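Duvet baffle height vs fill weight, and why mine has cold spots

Bedding and Textiles > Fill and Insulation
12 replies

loftcheck
Posted 9:14 pm

I have a Mendari all-season duvet, queen size, 800 fill power down on the label, 692 g of fill. Baffle box construction. After two winters there are flat boxes along the center line and overfilled ones near the foot. Shaking it out moves some of the down back but it doesn't stay. I measured the baffle walls through the shell as well as I could and got a bit over an inch.

Two questions. Is the fill weight too low for that box size, or is the down leaking through the corners of the baffles? And is there any point in adding down, or should I close up the corners first?

Shell is cotton, tight weave, no feathers coming through.

tickingstripe
Posted 9:40 pm

Corners. Most baffle boxes are left open where the walls cross so the factory can fill from one side. The gap on a cheap one is large enough to put two fingers through. Down migrates away from wherever you move most, so the center goes flat first.

692 g is on the light side for a queen but it would be even if it stayed where it was put.

gsm_only
Posted 9:52 pm

Fill power on a label tells you very little here. It is cubic inches per ounce in a test cylinder, after conditioning. In a duvet the down is under the weight of the shell and whatever blanket you put on top. A 700 down with enough weight per box will beat an 800 that is underfilled. Work out grams per box and compare that to box volume. Everything else is marketing.

tickingstripe
Posted 10:03 pm

Agree on grams per box. Disagree that fill power tells you little. You can't calculate how much of the box volume is filled without it.

gsm_only
Posted 10:11 pm

You can't calculate it with it either, given how loose the labels are. I've had two Pandik duvets with the same number printed on them and they were visibly different in thickness out of the bag.

hemlock_rd
Posted 10:30 pm

Have you washed it? Body oil collapses down clusters in the upper third and people read that as migration. A wash in a front loader with a down soap, two extra rinses, then low heat until the clumps are gone. Mine takes most of an afternoon to dry. If you take it out with clumps still in it you will get flat boxes that look exactly like what you describe.

loftcheck
Posted 6:48 am

Washed once, in June, at a laundromat. Dried on low with tennis balls until I couldn't feel any clumps. The flat boxes were there before the wash and the same ones are flat now. If I pinch a corner I can push down through it into the next box without much effort, so tickingstripe is probably right about the gaps.

tickingstripe
Posted 7:20 am

Then close the corners before you add anything. Turn the box so the down sits away from the crossing, clamp it there with a couple of binder clips and a ruler, and put a short bar tack through both shell layers and the end of the wall. Polyester thread, fine needle, no bigger than 70. Wipe the stitch line with a bit of beeswax afterwards if you see fibers coming up.

You lose some loft at each tack. On a one-inch baffle it is a small loss.

hemlock_rd
Posted 7:35 am

I would not do that. Every tack through both shells is a cold point and a leak point. You have turned a baffle box into a partly sewn-through duvet. Sell it and buy one with closed boxes. Ersoy makes one, and I think Navthorpe still does, although the last Navthorpe I handled had a very noisy shell.

tickingstripe
Posted 7:51 am

A tack a quarter inch long is not a sewn-through seam. I did this on a king and ran a thermometer strip under it overnight. No difference at the tacks that I could separate from noise. The flat boxes were the cold points.

windowseat
Posted 12:05 pm

Storage comes into this as well. Down recovers from being folded, but it recovers more slowly if it stays compressed for months, and repeated folding on the same lines pushes fill away from the creases. If your flat boxes are in a straight line down the center, check whether that is where you fold it. I had mine in a vacuum bag from spring to fall and gave that up. Now it goes in a large cotton sack on a closet shelf and I change the fold each time.
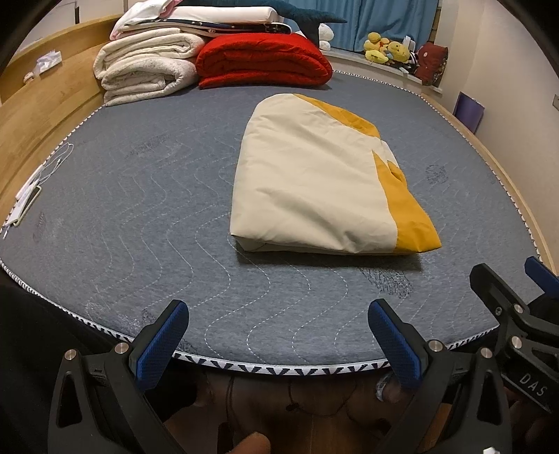
Fold lines are easier to deal with if you decide on them before the duvet goes into storage. I do lengthwise thirds one year and halves the next, then fold the strip down to a pad that fits the shelf. A shell in two colors helps with keeping track, because the colored part gives you a reference side. On my guest bed the cream and mustard one is folded with the yellow along the right, and next time it will go on the left so the creases land in different boxes. Press the air out with flat hands and don't kneel on it.

loftcheck
Posted 5:33 pm

The flat line is on my fold, yes. I have been folding it in half lengthwise every spring. It doesn't explain the full boxes at the foot, but it may explain why the middle is so regular.

gsm_only
Posted 5:47 pm

Folding accounts for a few grams at most. Weigh the thing. Shell and fill together on a kitchen scale, in a bag, then subtract the shell weight if Mendari publishes it. If you are well under what it should be, you have lost down at the laundromat and neither tacking nor folding will bring it back.

loftcheck
Posted 8:19 pm

Total is 1476 g. Mendari lists the shell at 784 g. That leaves 692, the same as the label, so nothing has been lost. I'm going to move the fill back by hand and tack the center boxes only, then leave the foot alone for a month and compare. If the foot stays overfilled I'll do the rest.

tickingstripe
Posted 8:26 pm

Good plan. Do the tacks from the center out and check each box against a light before you close it. Use a longer ruler than you think you need.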